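ok thread time. finally dealing with the block bins at Parkden, because Irja Seppälä sent me one more message about "the bin situation" and I'm not strong enough for a second one

background for new people: Parkden is the building toy library. you borrow a set, you bring the set back, in theory all of it. Tiina Eskola started it with one shelf and a notebook. there are now 499 pieces on the list and the list is wrong

it's wrong because of me, partly. I did the March check-in with a cold and wrote down whatever

so. started again at the top shelf. everything out on the table, everything into the gray metal bins, one color pair at a time. tunnel vision. coffee going cold somewhere

the metal bins are new to us btw. we had clear plastic tubs from Pirkus before and the lids split, every one, right at the corner where you lift. Eero Nieminen got the metal ones from a place clearing out its storeroom. scuffed, heavy, loud as anything. I love them

loud is the problem. tip a set of blocks into one and the whole hallway knows. Tyyne Nieminen (Eero's aunt, second floor) suggests felt on the bottom. I suggest not tipping. we are in talks

the long blocks are the ones everybody asks for. red-brown and dark green, bridge pieces basically. kids use them as roofs, roads, diving boards, beds for small bears

they're also the ones that go missing bc they fit under a couch SO well. if you've borrowed from us since the new year please go lie on your floor for a minute

how I'm doing it now: long ones go in flat, on the bottom, few enough to a bin that you can see every one without digging. then I check the card. THEN the lid question, which I'm not getting into today

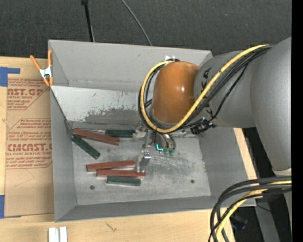 long blocks, three red-brown and three green. the good bin

compare to the old way, which was a pillowcase. a pillowcase!! Elli Salminen defended the pillowcase for a full year. it had a drawstring, she said. it did not have a drawstring, it had a shoelace

ok progress. 356 pieces checked off. had to stop bc the arches and the half arches got mixed up and you can't tell them apart until you have two in your hands. who designs this

question for anyone who runs one of these: do you label the bin or the shelf? I labeled the shelf, then moved the bins, so now the shelf says ARCHES and it's holding puzzles

Tiina says label both. Tiina is right, I'm out of tape

someone asked about washing. warm cloth, bit of dish soap, dry them straight after, don't soak the painted ones. we soaked a batch once and the green came up all fuzzy at the ends. took Eero an evening with fine sandpaper and a lot of sighing

and someone else asked where the sets are from. mixed. some came out of the old Hämäläinen daycare when it closed, some are donations, and one box just turned up by the door with a note that said "sorry". no name. hope you're doing ok, sorry person

still can't find 26 of the little cylinders btw. if your kid has an unusual number of tiny barrels, no judgment, no late fee, just leave them in the basket outside

also the Skernanlow train set is NOT available yet, stop asking Irja, she doesn't have it. I have it. two of the bridges need glue and I keep buying the wrong glue

going back in for the triangles. bin pickup is open again tommorow after four, bring your card, bring a bag with an actual bottom in it

edit bc people are asking – yes the metal bins go home with you, yes we want them back, no you can't keep one for potatoes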